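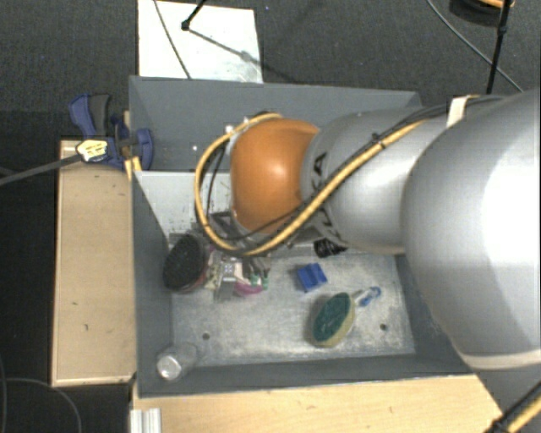
Re: [fornos-lenha] Fissura na cúpula e perda de calor
De: Lorena Olivares
Outubro de 2025

Valdis Mets escreveu:
> Terminei a cúpula em agosto, tijolo refratário assente de cutelo,
> diâmetro interno de 122 cm. Depois da terceira queima abriu uma
> fissura do arco da porta até perto do topo. Fechada a frio, passa
> uma folha de papel quando o forno está quente. O termopar no lar
> marca 349 graus ao fim de duas horas e cai depressa. Isolei por fora
> com 75 mm de manta Vergara. Por baixo do lar não pus nada, só a laje.
> Devo desmontar o arco?

Valdis,

Não desmontes. Uma fissura que fecha a frio é dilatação e, numa cúpula autoportante, não compromete a estabilidade enquanto os dois bordos ficarem ao mesmo nível. Passa uma régua por dentro. Se houver degrau, escreve outra vez antes de acender.

A queda de temperatura é outro assunto. O lar está assente diretamente no betão e a laje absorve calor durante toda a queima. A manta por cima não compensa isso. No forno de Vuvska tive o mesmo problema e acabei por levantar os tijolos do lar (estavam assentes em areia, sem argamassa) para meter placa de silicato de cálcio de 50 mm. Confirma se a tua altura de porta aguenta a subida.

Quanto à secagem, não dizes como a fizeste. Eu faço cinco dias de fogo pequeno, sem passar dos 300 graus no último, com a porta encostada e a chaminé aberta. Três queimas fortes seguidas numa cúpula nova são demasiado.

Para a fissura, argamassa refratária fina só na face exterior, por baixo da manta. Por dentro deixa como está; o que lá puseres acaba na pizza.

A placa encontrei-a na Plostari. A de Drustport é mais barata, mas só vendem palete inteira.

Que espessura tem a laje? E o termopar está à superfície do tijolo ou embutido?

Lorena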